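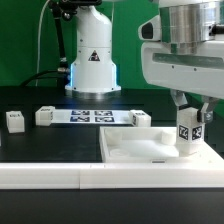
Skumow is a port town on the northern shore of the Cureo estuary and the seat of the district of the same name. It lies at the point where the river widens into a sheltered bay, and for much of its history it was the main landing place for timber and salt fish carried down from the interior. The older quarter stands on a low ridge above the harbor; the newer districts, built after the marshes were drained, extend west toward the village of Vik.

The town grew up beside a ferry crossing and received market rights in the late Middle Ages. A fire destroyed most of the waterfront in the 18th century, and the present street plan dates from the rebuilding. Notable buildings include the Customs House, with its arcaded ground floor; the Church of St. Olaf, which retains a carved pulpit from an earlier structure; and the former rope works, now the district archive. The historian Ylva Dalen has argued that the ridge was settled well before the ferry was established – a view supported by pottery found near the church.

Shipping declined when the channel silted up, and the larger vessels moved to Datent, 30 miles down the coast. Boat repair, food processing and light manufacturing are now the chief sources of employment. A rail line reached the town in the last century and still carries freight and passenger traffic. The harbor was dredged in 2000 and is used mainly by fishing boats and coastal ferries. A fair is held on the quays each June.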